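Clovum blocks and table: second progress report
To: Kerstin Schmieder, Cortés small grants
From: Karla Ledesma
Nov 4, 2023

Hello Kerstin, and thanks for being so patient while I chased up the last of the receipts! They're all in the folder now, apart from one from Jeltolitz that Wim has promised me. I'll go through things in the order of the plan we sent in February, though I've put the table first because that was the bit you asked about on the phone.

The table and the room

We have the white table. I know the plan said beech, and Evaristo argued for beech right up to the day we ordered, but pale wooden cubes on a pale wooden table were a pain to look at and we were going to be looking at them a lot. White it is. The wall behind is plain too, so once you're sitting down there's not much else to catch your eye, and I've come round to thinking that was worth the fuss over moving the shelves.

The downside is that white shows everything. Every crumb, every bit of dust off the sanding. Fulgencio wipes it down in the morning and by the time I've had my coffee there are specks on it again (I'm fairly sure some of those are mine, biscuits being biscuits). I've added a proper brush and a tub of cloths to the consumables line, and I'll stop moaning about it.

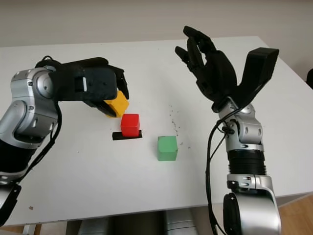 Yellow, red and green on the white table, with the yellow cube lifted clear and the red one sitting on the black strip.

The cubes

Jeltolitz delivered 132 cubes, plain and unpainted, in two boxes. The first box was lovely. The second was rougher along the corners and we ended up going over the lot by hand, which took 17 hours between the four of us. I'd budgeted for six, so that's why the labour line looks a bit heavy this time. Wim did speak to them and they've offered us a discount on the next box, which I'd like to take if you're happy for us to stay with the same people.

Colours are settled at last! We went round and round on this. The plan had five, and we've cut it to three: red, yellow and green. Blue came out so dark that it looked nearly black under our lights, and the orange sat too close to the yellow. The green we chose is a soft, light one. Evaristo calls it hospital green, I call it pistachio, and it says neither on the tin. It's the one people like best when they pick the cubes up, so I'm claiming that as a win for pistachio.

The paint is Plavitach. We spent 119 pounds on it, a little under what we'd set aside, and there's enough left for touching up. Two coats, light sanding in between. I wanted a third coat on the red and was outvoted.
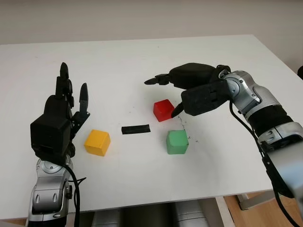 How the layouts are going

This is the part I've enjoyed most. We start with one cube of each colour and shift them about: a bit of space between them, then closer, then one turned slightly so it isn't square to its neighbour. It sounds like nothing much, I know, but you'd be surprised how long four grown adults can discuss whether a cube looks better straight or skewed.

I had written up a whole grid of positions for the plan, with letters along one side and numbers along the other. We tried it for a morning and dropped it. Wim kept reading the rows as columns, and I kept losing my pencil. What we do now is simpler. Somebody says the layout out loud, somebody else writes it in the book, and off we go. Fulgencio has nice handwriting so it's mostly him.

The thin black strip is still with us as well. I thought we'd get rid of it after the first week, but it shows up so clearly on the white that we've left it in. I've asked Evaristo to cut a few spares to the same size.

We're keeping to small arrangements until the new year. Towers can wait, partly for time and partly for the sake of the paint, which chips if you drop a cube on its corner (ask me how I know). 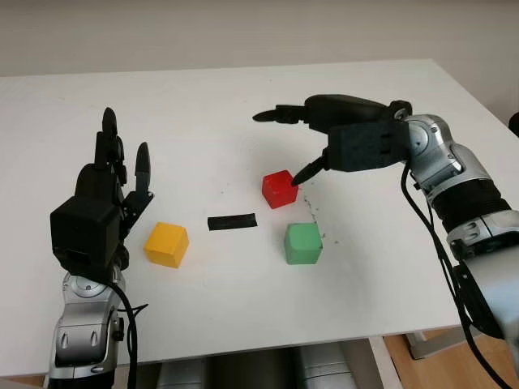
Money, very quickly

Timber and cubes are on budget. Paint is slightly under. Labour is over because of the sanding, and the table came in a touch over too, because the price had gone up since February. Put together we're a bit above where we should be, but the shelves we no longer need cover it. The full sheet is attached and I've marked the changed lines in yellow for you.

There's one thing I need a yes or no on. I'd like to move what's left in the shelving line across to a second set of cubes, same size and same colours, so that we aren't stuck whenever one set is drying.

Still to do

Round off the last of the rough corners from box two. Get a clear top coat onto the green ones, as the matt finish picks up fingermarks. Finish the layout book up to the end of the year and have it typed. Find out whether the tabletop can be cleaned with anything stronger than soapy water; the maker's leaflet only says "mild", and I'm wary.
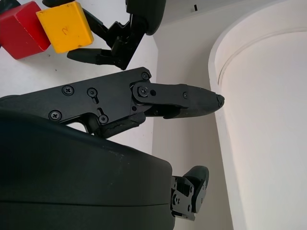
At the white tabletop again, this time from very near.

I'm in most days if you'd like to come and see it all. Ring first so that I can get the brush out. The next report is due in February and Wim is down to write it, so please send any questions on this one to me before then.

Karla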